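Thu 18 November — by Vivek Kaushik
2 min read

Solau finger set, for the Nishad two-finger gripper

Yellow, molded, sold in pairs. Fits every Nishad wrist built since the short bracket was dropped.

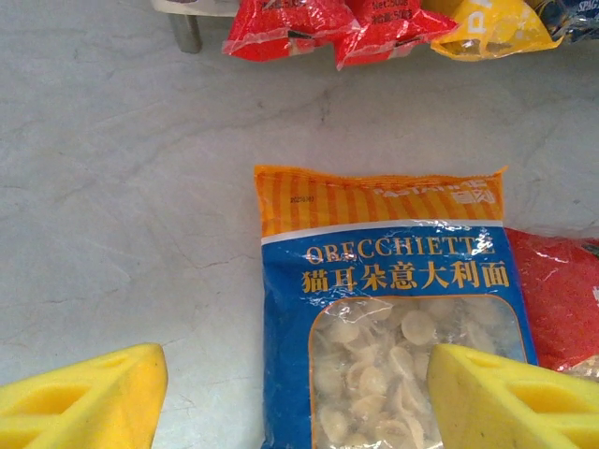
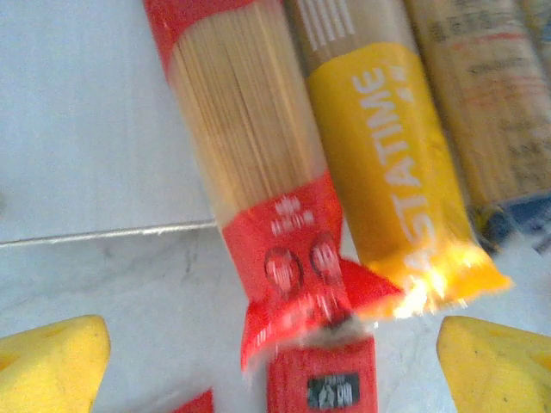 Vivek Kaushik
Spare parts and field service, Vundholm

Pasta in plastic is a fine way to find out what your fingers are made of. The bag slides, the film crinkles, and the noodles inside have opinions. The pockets let the finger give a little before the bag does.

Scuffs at the tips are normal. We check for wear every 200 cycles on a new set and every 1,000 after that. Marks are cosmetic. A tip that has gone round where it used to be flat is a tip you should replace — both of them, please. One new finger and one old one will grip like a handshake between strangers.

To swap: park the arm, cut the power, back out the two screws at the base, slide the finger off. Wipe the seat. Fit the new one and run the close-and-zero routine before you pick anything. Skip that and the gripper will remember the old fingers fondly.

Wipe with a damp cloth. No solvents. Ghazala Durrani tried one in March and now orders from us regularly.

Contact: Vundholm parts desk | © Vundholm | Back to top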